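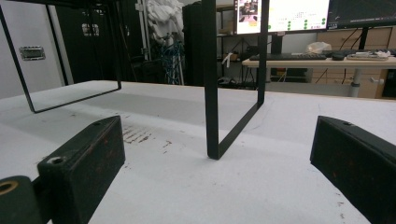 *Black steel frames on a white tabletop.*

**FOR IMMEDIATE RELEASE – 11/21/21**

**Estov opens its first proper shop in Kusgate, and you're all invited**

Hi, it's Mathias Marti from Estov. I usually pay someone to write these, but she's on mat leave and I figured I could manage one page by myself. So, the news: we've got a shop! A real one, with a door and a bell and a washroom that mostly locks. It's at the bottom end of the old Zultis building in Kusgate, next to the shoe repair, and we open at 10 in the morning on the last weekend of November.

If you haven't run into us before, Estov makes small furniture for small homes. Stools, side tables, narrow benches for the front hall, that sort of thing. We've been selling online for four years and have sent out 3156 orders, mostly to people in apartments and basement suites who couldn't find a table that fit beside the bed. I was one of those people. My first side table was a milk crate with a cutting board on top, and I'd still have it if the cutting board hadn't warped.

The shop is 840 square feet, which felt enormous until we put the counter in. The front half is for sitting on things. I mean it, please sit on everything, bring your knitting, bring your dad. The biggest complaint we get by email is that people can't tell how high a stool is from a number on a website, and fair enough, neither can I. The back half is for pickups, repairs and the offcut bin (cash or card, help yourself, mind the splinters).

**What's new on the floor**

The big one is the Taheri bench, which we've been fussing over since spring. It's 36 inches long, so it'll go under most windows, and there's a shelf underneath for boots. You can get it in birch or in a darker stain I keep calling "tea" even though the tag says walnut. We changed the height twice after my mother tried it and said her feet didn't touch the floor. They do now, and she'd like that noted.

We're also bringing back the little round side table that sold out last winter. I still get messages about it, some of them quite stern. There'll be a decent stack of them at the shop on opening weekend, and the rest go up on the website the week after. If you're on the waiting list you'll get an email first, and you don't need to do anything except check your junk folder.

**Repairs, finally**

This is the part I'm most excited about. Up to now, if your table got wobbly, you had to box it up and mail it back to us, and the postage was often more than the fix. From opening weekend you can just walk in with it. Tightening and re-gluing is free on anything we made, no receipt needed. Refinishing a top costs a bit, depending on the size and on what you spilled, and we'll give you a price before we start. We'll look at other makers' furniture too if it's solid wood and you aren't in a rush. I can't promise much for particleboard once it's swollen, but come and ask anyway, it gives us something to talk about while the kettle's on.

**Opening weekend**

There'll be coffee, and there'll be my sister's date squares until they run out – last time we had them at a market that took less than an hour, so I wouldn't leave it till the afternoon. Everything on the shop floor is ten percent off both days, including the Taheri bench. Kids are welcome, and so are dogs who can walk past a plate of date squares.

We'll be following the public health rules for shops, so please bring a mask. If there's a lineup we'll keep the door open and pass coffee out to you. Parking is behind the building, off the lane. The front entrance has one low step and we've got a ramp for it, so just knock on the window and one of us will pop it out.

After that we'll be open every day except Mondays, from 10 until 5:30. Phone orders are fine, and we'll deliver in Kusgate for free if you can help carry it up the stairs. Online orders keep going exactly as they did before, with the same shipping rates and the same slightly-too-much packing paper.

**For media**

If you'd like to come by before we open, please do, I'm there most days with a paint roller and would love the excuse to stop. I'm happy to talk about the shop, the repair bench or fitting a life into a one-bedroom. You can reach me through the contact page on the Estov website – put "press" in the subject line and it'll come straight to me.

Mathias Marti
Owner, Estov
Kusgate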